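Equipment Plan for a Cloth Handling Station
Project report, Dede Quaye and Verna Iwasaki
March 5, 2019

1. What we were asked to do

Our assignment was to plan the purchase of one cloth handling station that a later student team could use for folding work. The station had to include a hand-held gripper with a camera on it, a table, a table cover, a supply of cloths, and storage for the recordings. We were told to stay under the department's small equipment limit and to write down how we reached each choice. We did not have to buy anything ourselves.

2. What we already have

The lab owns two desktop computers that can be used for storage and playback, and it has tables. The tables are narrow and have a dark, shiny top. We tried a cloth on one of them and the ceiling lights showed up as bright spots in the video. A plain, light cover fixes most of this, so we put covers in the budget and took new tables out.

3. Gripper options

We asked three suppliers for quotes.

Grosik sells a complete unit with the camera mount attached. It was the most expensive of the three, and replacement fingers have to be ordered as a full set.

Vetent sells the gripper and the mount separately. The fingers can be bought one at a time, and the screws are a standard size we can get locally. Delivery takes 4 weeks.

Tanasarn offered the lowest price, but the quote did not list any spare parts. We wrote twice to ask and did not get an answer before our deadline.

We chose Vetent. Dede wanted Grosik at first because there is less assembly. We changed our minds after comparing what a second year of use would cost. Fingers and finger pads wear out first in this kind of work, and being able to replace one finger makes a real difference to the total.

4. Cloths and covers

Brummont sells plain cotton cloths by the box, 60 to a box. One box is enough for the first year. We recommend a single strong color that is easy to tell apart from the cover. Blue on cream worked well for us. White cloths on a light cover were hard to make out, especially at the folds.

Covers should be bought larger than the table so they can be pulled tight and clipped underneath. Ours moved when the gripper pressed down, and we had to straighten it between tries. Clips are cheap and we added them to the list.

5. Budget

Gripper, mount and camera: one set, Vetent
Spare fingers: 4
Cloths: one box, Brummont
Table covers: two
Clips, tape and labels: one lot
External drive: one

The total comes to $1,093 with shipping. This is inside the limit, but it leaves very little for repairs. If the money has to be cut, we would drop the second cover before the spare fingers.

6. Space and schedule

The station needs one table with room for a person to stand and move on at least two sides. It can share a room with other groups. A shared room saves rent, but people and furniture will be in the background of wide-angle video, so the next team should decide early if that matters for their work.

An order placed now would arrive well before the October group starts. Verna has left the quotes in the project folder. They will need to be renewed, as the Vetent price is only held for a limited time.

7. Open items

Get an answer from Tanasarn on spare parts.
Check if the external drive can be taken from existing stock.
Ask who signs for deliveries during the break.
Measure the final table before ordering covers.

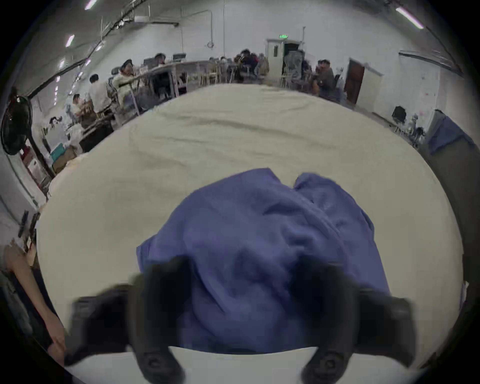

Figure 1. Gripper fingers on a blue cloth, with a cream table cover.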